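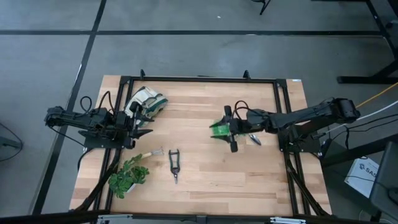

Trinidad Sarmiento wrote:
Has anyone at Fajardo applied for re-marking through the Briltlow portal this term? My total came out at 233 and I was expecting more in two papers. The results notice says applications stay open for 14 days but it doesn't say if that runs from the day results went up or from the day the mark sheets are released. The exam office phone just rings.

Till Tiedemann wrote:
It runs from the day results go up online. I asked at the counter last year and that is what they told me. Don't wait for the paper mark sheet. Mine came after the window had closed.

Karthikeyan Pai wrote:
I was told the opposite. My department counted from the mark sheet date and accepted my form on that basis. This was before they moved everything to Briltlow, so it may have changed.

Till Tiedemann wrote:
It changed. The portal closes the form by itself now. Your department can't reopen it.
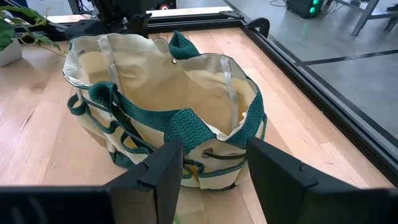 Dwight Simard wrote:
Ask for a copy of the answer booklet before you pay for re-marking. They are two separate requests and the copy costs a lot less. I got mine as a PDF, went through it, and found that one whole answer had no mark next to it. That is a totaling error, and totaling errors are corrected without the re-marking fee. If I had gone straight to re-marking I would have paid 3000 for the same correction.

Dayana Llanos wrote:
I don't agree with this. The copy took so long to arrive that I had three days left to decide, and in the end I applied in a hurry and picked the wrong paper code. If you already know which paper looks wrong, apply for re-marking on the first day and be done.

Dwight Simard wrote:
How long did yours take? Mine was there the next morning.

Dayana Llanos wrote:
Nine days. This was the October results, when everybody was asking.

Trinidad Sarmiento wrote:
Thanks, both. One of the papers is Statistics, where I know what I wrote. The other is an essay paper and I'm less sure. Can the mark go down?

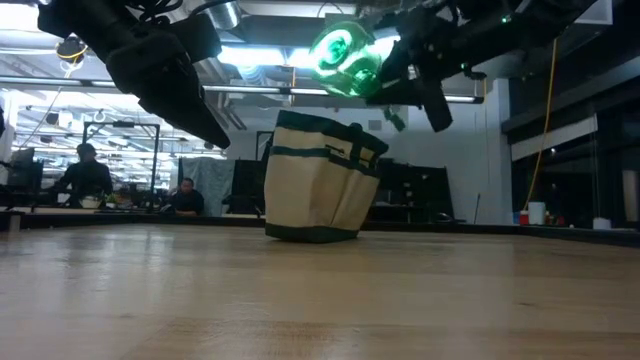

Canvas tool bag in beige and dark green, standing up on the table.

Karthikeyan Pai wrote:
Yes, it can go down. The second examiner's mark replaces the first one. There is a line about it above the payment button. For an essay paper I would think twice – a friend lost six marks and had to accept it.

Till Tiedemann wrote:
That isn't quite right either. If the two marks are far apart it goes to a third examiner. See the Ruvis handbook, the section on review of results. I can't remember how big the gap has to be.

Karthikeyan Pai wrote:
The handbook is for Ruvis students. Trinidad, are you in Ruvis or in the main school?

Trinidad Sarmiento wrote:
Main school. So I'll get the copy for Statistics and leave the essay paper alone for now. 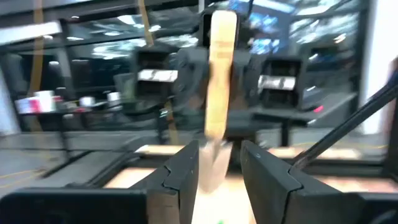

Dwight Simard wrote:
When the copy comes, add up the marks twice, once from the margin and once from the grid on the front page. The grid rows are printed very close together and it is easy to slip down a line. A long flat wooden stick like the one above, with the rounded end off to the side, is good for laying under the row you are on. Write down the page number of anything that doesn't match, as the correction form asks for it.

Dayana Llanos wrote:
And save the payment receipt as soon as it shows. Cindent handles the payments and the receipt page times out. I had to write to them twice to get mine.

Trinidad Sarmiento wrote:
Request sent at 4 pm, receipt saved. Status says "with exam section". Does anyone know if they send an email when it changes or do I have to keep logging in?

Till Tiedemann wrote:
You have to log in. I never got an email.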